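To: Stoltwood Family Outings list
Subject: Re: Thursday trip to the Jiner nature center

Dear members,

The coach for Jiner leaves Wiegand Street at 9:15 on Thursday. Seats are held for 5 minutes only.

> Is lunch included for children under three?

It is not - families should bring their own.
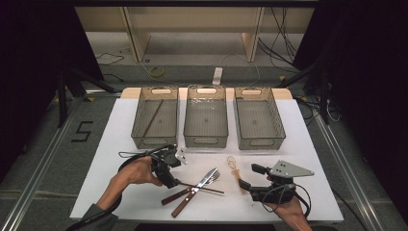
1 min read

Admission is $5 per child. Birthday groups should quote booking 2668 at the Cluseo entrance.

Outings Office, Stoltwood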